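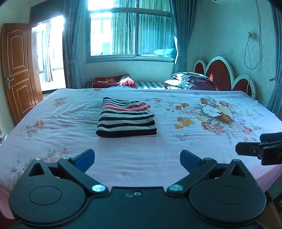

Floral sheet on the bed, with the gripper jaws open.

From: Iqra Khokhar
To: building list
Date: Wednesday, January 27, 2021
Subject: Re: Zullivcombe lab wing, revised scheme

I read the revised scheme twice and I still don't see where the extra space is supposed to come from. The earlier message said:

> The design team at Stirnum has reworked the lab wing to
> five stories. The lecture room now seats 87 and the
> atrium has been widened to bring daylight down to the
> ground floor. Gimotico confirms the steel can be on
> site by September. We think everyone will be pleased.

Pleased with what? The old plan had 60 parking spaces behind the wing and the new one doesn't show any. The footprint hasn't moved on the drawing, so a wider atrium has to eat into something, and my guess is the teaching labs on the second floor. The room schedule that would settle it was left out of the packet.
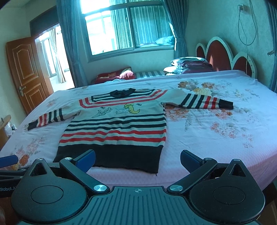
Striped sweater with the yellow dinosaur-like creature, laid out flat.

I also have doubts about the daylight claim. The atrium faces north and Hashmi Hall stands right across the path from it. Has anyone run a study for a winter afternoon? If there is one, please post it. A rendering with the sun in the wrong part of the sky doesn't count.

Then the steel. "Can be on site" is a long way from "will be on site", and we heard the same thing about the library roof - that one slipped by two terms.

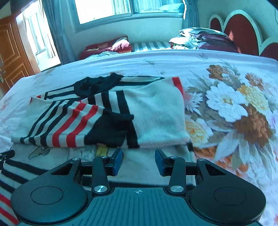
And the fume hoods. Five of them share one exhaust riser on sheet A-12, and the riser stops at the fourth floor. Either the drawing is out of date or the ducts end in somebody's office. I asked the question last fall and was told it would be picked up in the next round. Which round is this?

I'm not against the building. We need the labs, and the brick looks fine to me. But I won't sign off on the layout until I've seen the room schedule, the parking count and a corrected A-12.

Iqra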